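Notice periods and the right to assemble on council land

I have been reading the revised assembly bylaw for Zandisstead, all 147 clauses of it, and the part that will matter in practice is clause 31, on notice. Under the old wording an organiser had to tell the council of a gathering. Under the new wording the organiser has to apply, and the council has to authorise. Those are different legal instruments. A notification scheme makes the assembly lawful by default. A permit scheme makes it unlawful until somebody at a desk signs a form.

Kelly Rangel put the contrary view at the October session. Her argument was that the threshold of 243 participants exempts most local protests. I don't accept this. The threshold applies to expected attendance as estimated by the council, and the bylaw gives no method for the estimate. Tekle Asfaw's rally outside the Drosham depot was assessed beforehand at 1,000.

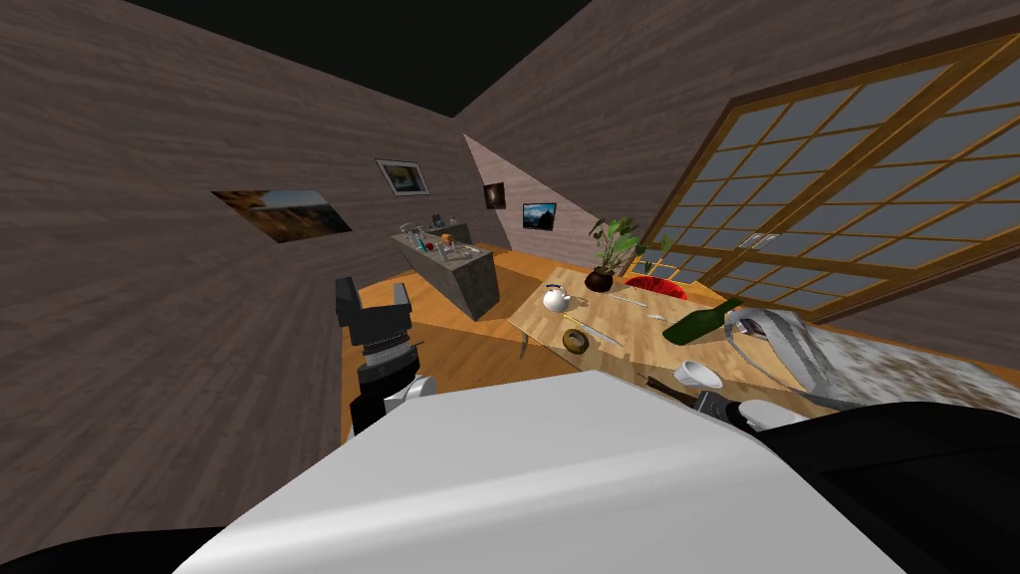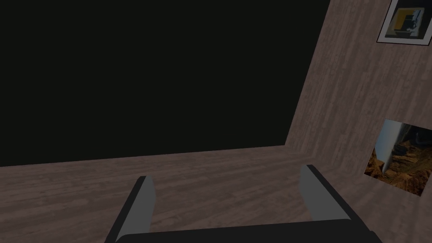 Clause 34 deals with private premises, and its drafting is worse. It extends the permit requirement to any indoor meeting "ancillary to" a public assembly, with no floor area, no headcount and no exclusion for dwellings. Read literally, it catches four organisers sorting out marshals' rosters around a table with a teapot and a potted plant on it. Mesfin Tsegaye tells me the intention was to cover hired halls. The intention isn't in the text, and a court will start with the text.

Enforcement sits in Schedule 2. An authorised officer may direct a group to disperse if the officer "reasonably believes" a permit condition has been breached. There is no duty to identify the condition – compare the Hailu bylaw, where the officer must state it aloud and record the time. Kedir Fikre asked for the same wording here and was told it would be considered at the next review. No review date is given.

My submission asks for three amendments: restore notification in clause 31, limit clause 34 to hired premises, and copy the Hailu wording into Schedule 2. Bezawit Alemneh has checked the cross-references. I got the one to clause 88 wrong in my first draft and have corrected it.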